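Subject: Re: [lab-purchasing] Simulation first or arms first?
Date: 2020-07-05

> We have money for one thing this year and we are stuck. One half of
> the group wants a pair of arms on the bench as soon as possible. The
> other half wants to put everything into a workstation and licenses and
> stay in simulation until next year. The task is kitchen work: picking
> food up, setting it on plates, clearing plates away. Has anyone gone
> one way and regretted it? And how do you put simulation into a budget
> when there is no box to point at?
>
> We also have a quote for grippers from Semuvex with a support plan
> attached. Do people pay for the support plan?

We went through the same decision in February, so I'll answer from that. We are a small group and our numbers will look low to some people on this list.

We did simulation first and ordered arms second, and I would do it in that order again. The main reason is that we didn't know what we needed. Our first equipment list had one arm on it. After a few weeks of working in simulation we had changed it to two, dropped the mobile base, and picked a different finger length. If we had ordered from the first list we would have owned a base we don't use.

On putting it in the budget: we split simulation into three lines. The first is the workstation. The second is storage, which we underestimated badly. The third is scene and object work, meaning the time someone spends making or fixing models of cups, plates, food and so on. The third line is the one reviewers question, and it is also the one that ran over. We planned 12 days for it and used all of them on the first kitchen. Ask for it as labor and don't hide it under software.

For storage, our first set was 1,993 episodes with all camera views kept. We bought 2 drives and should have bought more. If you plan to save depth as well as color, work out the size per episode before you order anything – it takes an afternoon and it will change your quote.

As for hardware, we got arm prices from Dronel and from Rondport. Dronel was cheaper per arm but wanted the controller, the cables and the mounting plate bought separately. Rondport quoted the whole thing as a set. Once we added everything up there was very little between them, so lead time decided it. Ask both for a full parts list with shipping, and ask how long the price holds. Ours expired while the paperwork was still going around and we had to start over.

Things we left out of the first budget and had to add later: a sturdy table, an emergency stop within reach of both sides, spare fingertips, and plates. You will break real plates. Our table came from Rozīte, a local shop that builds to size, and cost 568 with delivery. A standard bench would have been less, but the arms have to be bolted down at a fixed distance from each other and we wanted that distance to match the simulated setup.

Gripper choice is where simulation saved us the most money. Bread and pastry are awkward. They are light and uneven and they sit low on the plate, so the fingers have to get down close to the rim and the countertop without pushing into either.
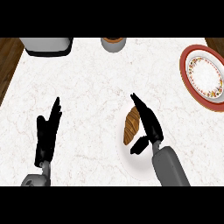
We compared long and short fingers on that kind of pick before asking anyone for a quote, and went with the longer ones. One warning though. Contact with soft food is poor in the simulator we use, and a croissant in there behaves like a solid piece. So use it to check reach, clearance and whether the two arms get in each other's way. Don't use it to choose a maximum grip force. For that we budgeted a separate week on the real gripper and a line for groceries, which accounting did approve after one email.

On the Semuvex support plan: we took the first year and did not renew. The first year paid for itself in setup calls. After that, the only thing we needed was replacement parts, and those were never covered. Check whether your quote says "parts" anywhere in the plan. If it doesn't, I would put the same amount into spare fingertips and one spare cable set.

If your money has to be spent this fiscal year and can't be moved, that changes things. In that case I would buy the workstation now, order one arm, and write the second arm into next year's request. One arm is enough to check your mounting, your network and your safety procedure.

I can send our spreadsheet with the prices taken out. Write to me off list, and tell me whether you want the version with the storage sheet – it's a larger file and some mail servers reject it.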